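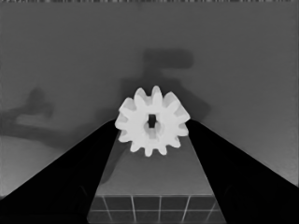

Figure 2. White spur gear with a rectangular bore, rendered.

3.2 Noise complaints and wear in household hand mills

Wear data came from the Trembridge repair counter, where people bring in grain and coffee mills that have gotten loud or stiff. 531 mills over the study period. Each one got a paper slip at drop-off: age if known, what gets ground in it, how often, and the owner's own words for the problem. The slips were typed up later and coded by two readers working apart. Where they disagreed the slip was read again by both, and if still no match it went into "other."

Owners' words turned out more useful than we had planned for. "Grinding" was no help (it is a mill). "Clicking" went with chipped or missing teeth far more often than with anything else, and "slipping" with a rounded bore or a bent shaft. "Squeak" was nearly always dry bushings. We did not ask leading questions at the counter, but staff may of done so on busy mornings, see Limits.

Gears of the plain spur type (Figure 2) were by far the easiest to check. Teeth can be looked at face-on with a hand lens, no need to pull the whole train. Bore wear is harder. A bore with flat sides should not let the gear rock on its shaft, so we used rock as the test: hold the shaft still, push the rim, mark yes or no. Crude, but repeatable between readers.

Oily foods came up again and again. Mills used for flax or sesame had paste packed in the tooth valleys, and the owners of these mills also cleaned them least. Dry grain mills were dusty but moved freely once brushed out. Coffee somewhere in between, depending on roast.

The Clirkura mills were a problem for coding. Two versions were sold under the same name, one with a cover over the gears and one without, and early slips don't say which. We kept them in the main count but left them out of the comparison by cleaning habit. The Unov mills had no such issue.

Log entries from the counter (3,653 lines, many of them just pickup notes) were used only to check dates and repeat visits. A repeat visit within 4 months was treated as the same fault unless the slip clearly said otherwise. This probably undercounts new faults in heavily used mills. Ersoy uses a shorter window and gets more faults per mill, so the two sets of results should not be compared line by line.

Limits. Only mills somebody cared enough to bring in. Quiet failures, and mills thrown out, are missing form the sample entirely. Owner age and household size were not recorded.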